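Bench notes for the hand-held grippers, kitchen and lounge jobs. Fuseini Mensah asked for these in one place so I've typed them up quick – fix what's wrong.

## Before you pick one up

- Wipe the finger pads. Dry cloth first, then damp, never solvent.
- Check the tag on top. Flat, clean, no lifted corners. Scratched tag = swap it, don't tape over it.
- Squeeze and release 2 times. Any grit or catching, put it on the Fokon shelf with a note.
- Sleeves up, lanyards off.

## Fridge jobs

Open the door all the way before reaching in. Half open is how pads get nicked on the frame. Front row first, then the back. Don't reach over a tall bottle to get a short can – move the bottle.

Glass doors throw reflections, so stand a bit to the side if you can. And keep the second gripper out of the path of the first. One moves, one waits.

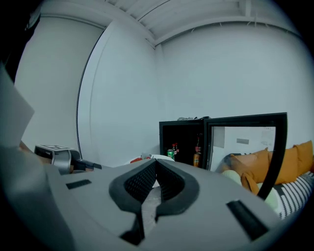
## Bottles and cans

- Grip below the label where theres room.
- Caps tight. Check by hand, not with the fingers of the tool.
- Nothing over 300 grams one-handed. The old Braltovholm sheet says 301, ignore it, somebody's typo.
- Set down, let go, THEN back off. Straight back, no twist.

## Soft stuff

Cushions and blankets. Pinch a corner or a seam, don't go for the middle. Loose threads wind round the fingers so trim them first. Shake out blankets before you you start, crumbs get into the pads.

## Shut down

Door closed. Wet spots mopped. Grippers back in the Luradari case, fingers up, nothing stacked on top. Charge to 90 percent and unplug. Spare pads are in the drawer under the kettle – write down what you take.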